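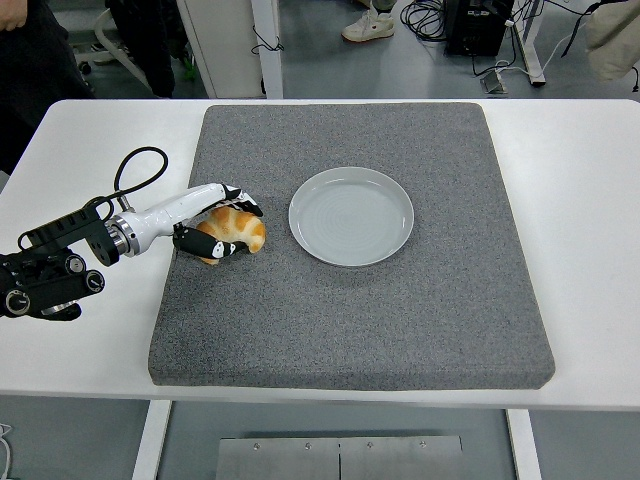
Ticket 1227
Product: Endow two-finger hand, evaluation kit
Supplier: Hirilton
Site: Rutia, test bench
Status: open, waiting on supplier

Problem
On the bakery pick and place routine the hand closes too hard on soft items. Croissants come out with a dent on the upper side and flakes left on the pad. Hard items are fine. The job is one croissant from pad to plate.

Log

09:20 Ran the routine as delivered, grip setting 296. Item picked up and placed, upper side crushed. Same on the repeat.

09:45 Dropped the setting to 181. No dent, but the item slipped out on the way to the plate, twice running.

10:30 Checked the wrist flange and the cable at the top of the mount. Nothing loose. Restarted the controller, no change.

11:15 Reply from Hirilton support: the hand should be zeroed with the fingers open after every restart, and the kit guide leaves this step out. They asked for the firmware build. Sent: 595.

11:40 Zeroed with fingers open, setting back to 296. Much lighter squeeze. Faint mark on one croissant, none on the next.

13:10 Tried a batch from Araújo, which are softer than the ones we started with. Dents again at 296. Went down in small steps but did not find a setting that held every time.

14:00 Asked Hirilton whether the grip can be set per item, and whether softer fingertip covers are sold for this hand.

14:50 Hirilton say per-item settings come with the next build, due in July. No answer yet on the covers.

Workaround
Zero after each restart and use firmer pastry for the trial runs. Purchase decision on hold until the new build has been tested here.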